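Two-arm station coming to our packing room - what happens to the people?

Posted by nanby_packer, 2023-07-25

Hello all! I've been at Ibarra for 8 years, packing sample kits by hand, and in December we get a two-arm station for putting the small pieces into bins. There are 30 of us on the floor and we're all a bit nervous. Has anyone here been through it? What did your day look like afterward?

Pokia

Get your new job titles in writing. That's all I'd say.

Lateo

Oh, I remember that feeling! Our shop went through the same thing, and the first months were mostly watching - one arm doing the picking, and us learning when to step in. I lost the dullest part of my shift and gained a fair bit of tinkering, which I enjoy (my wrists certainly do). The pay stayed put, though, so do ask about that. The simulated setup we trained on, red piece by the bin:
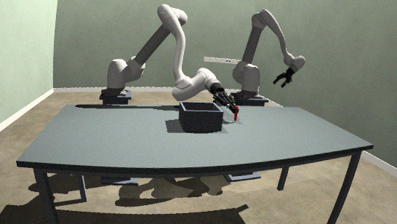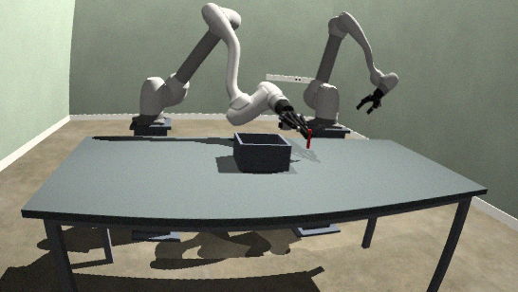
Ask for time on the simulator before December, and ask for it on paid hours. We did ours after shift and I still grumble over it. Good luck to you and your crew!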